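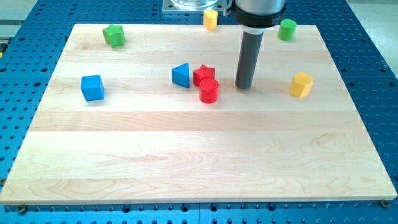

Is an open house a sensible way to pick somebody to build your website?
For a small outfit like ours it was, and I'd go again before signing with anyone.

We run a little garden tour business with 5 guides and a website that my nephew built in high school, so when Cetix announced an open house for people shopping for web design, I signed up the same evening. I had sent a few emails to design firms over the summer and got back price lists I couldn't make sense of, and I thought I would learn more by walking in and looking at faces.

Parking was easy, once I found the right side of the building (the sign points you to the loading dock). There was coffee, a very good lemon cake, and a name tag with the name of your business on it in bigger letters than your own, which made it much easier to start talking to people. I spent the first while with a couple from Urska, a yarn shop that had moved its whole catalog over to a Cetix site. They had 639 products to bring across and said the photos were the slow part - the words went over in an afternoon. They told me to start renaming my pictures now, before anyone is charging me for it, and I have started, a little each evening.

The talks were short. The first one was about menus, and I know how that sounds, but I was taking notes the entire time! The designer put up the old home page of Abdelaziz, a bakery, with every cake and every holiday special fighting for space across the top, and then the new one, which has 7 items in the menu and a phone number you can press with your thumb. She had us all get out our phones and try to find the Sunday hours on our own sites. I couldn't find mine. They were on a page called "More," under a picture of a wheelbarrow.

The second talk was on booking forms, and I would have liked it to be longer. Cetix builds theirs on a system called Hodix, which holds a spot on the tour while the customer is typing in a card number. We have had double bookings every spring, so I asked what happens if somebody walks away from the computer halfway through. The spot goes back on sale after 5 minutes, and you can change that yourself from the settings page without calling anyone. I asked to see the settings page and they put it right up on the big screen, and it was plain enough that I think even our most stubborn guide could manage it.

What I didn't get was a firm price. They want to see your old site and talk for an hour first, and the hour is free, but I had hoped to drive home with a number. The upstairs room was also warm and the chairs were packed in tight, so if you go, leave your big coat in the car.

They are holding another open house in December, same place, with a session on writing your own page text that I'm sorry I will miss. My free hour is booked for the week after next, and in the meantime I have moved our Sunday hours to the front page, wheelbarrow and all.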